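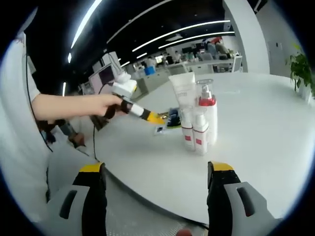

Unit 4. Arranging a small group of products on a round table

Course: Display and Care of Retail Goods, Wulham evening program
Notes prepared by Yareli Medrano. Please bring them to the practice hour.

4.1 Why we begin with the round table

In Unit 3 we worked with the straight shelf, where the customer comes from one side only. A round table is different. The customer can walk around it, so every bottle has a back which somebody will see. Many students put all the labels to one direction, as on the shelf, and then the other half of the table looks forgotten.

For this unit we use skincare in white packaging. It is a difficult choice and I made it on purpose. On a white table top a white tube has very little contrast, and if the printing is pale gray, as on the squeeze tube near the middle of our table, the name is hard to read from two steps away. The eye then looks for any color it can find. On our table it finds the red band under the head of the pump bottle.

4.2 Words you need

Cluster: products standing close together and read as one group.
Anchor: the tallest product of the cluster, or the one which is seen first.
Cap-down: a product that stands on its cap. Most squeeze tubes are made for this.
Overcap: the loose cover over the nozzle of a pump. Ours is clear plastic. Keep it on during display.
Facing: the side of the product with the main label.

4.3 Order of work

1. Wipe the table and let it dry. Cream leaves a ring which shows under side light.
2. Decide from where most people will arrive. In the Pondeck room it is the door side.
3. Put the anchor a little behind the center, not exactly on it.
4. Stand the squeeze tube cap-down in front, slightly to one side of the anchor. Test it with one finger. If it rocks, turn the cap until it is fully closed.
5. Add the smaller products, leaving a gap of one finger between them.
6. Walk once around the table and turn the facings of the back products outward.
7. Leave the edge of the table free, at least the width of a hand. Sleeves and bags touch the edge first.

When two persons work at the same table, one reaches in and the other waits. Anayeli Contreras and Annag Rankin will show this at the beginning of the practice hour. Always lift a tall bottle straight up from the cluster before you move it to the side.

4.4 Common mistakes

Pump bottles turned with the nozzle toward the customer. Turn it to the left or right, the same for all pumps.
Tubes lying down because they fell before. A tube that falls twice should be replaced by another.
Too many products. If you cannot take one out without touching its neighbor, remove two.

4.5 Homework

Draw your table from above and mark the anchor, the facings and the free edge. Then write almost 345 words on how you would change the arrangement for a table against a wall. Rocío Lozano will collect the drawings. The reading is the Neva booklet, pages 30 to 41, and the short chapter on pale packaging by Uchenna Usman, page 112.

Next unit: glass jars and mirrors.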